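Ticket: Nodeo ordering tablet, duplicate and missing tickets
Site: Vosdale food hall, noodle and taco counter
Opened: 7/2/20
Status: Open (was marked Resolved by vendor, reopened by us)

Kitchen printer skips some online orders and prints others twice. Walk-up orders are fine. Vendor says it's our wifi. We had the same wifi all last year with the old system and never lost a bowl of soup. 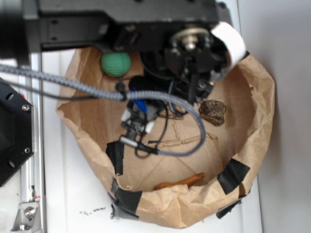
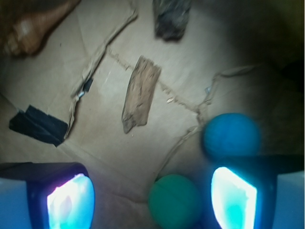
Top: paper bag on the white surface. Bottom: cardboard, torn seams.

Update 1
Vendor asked us to restart the tablet and the printer. Did both. Next lunch we had 24 online orders on the Nodeo dashboard and 23 slips on the rail. The missing one was a large Yensuk brisket noodle with extra broth, and the customer stood at the counter for it while the screen said "Sent to kitchen." Sent where?

Update 2
Vendor says the skipped order "may have been a user error." Nobody on our side touches online orders before they print. They want us to buy the Bruner network box, which they also happen to sell. Not buying anything until I see a log that shows a dropped connection.

Update 3
Ran a cable from the router to the printer, so wifi is out of it. Dinner: 2 duplicates, both taco orders with a changed salsa. Made one of them twice before the line caught it.

Looks to me like any order edited after checkout prints again, and orders with a paid add-on sometimes don't print at all. Sent this to the vendor with order times. Reply was a link to the wifi help page.

Update 4
Second-level support called. They now admit there is a "known issue" with modifiers and say a fix is 100 percent certain to be in the September release. I asked if that was in writing. It was not.

Workaround until then
Turn off paid add-ons in the online menu. Turn off order edits after checkout. Check the dashboard against the rail before the lunch rush ends.

Leave this open. Do not let them close it again until a full weekend goes by with the add-ons back on.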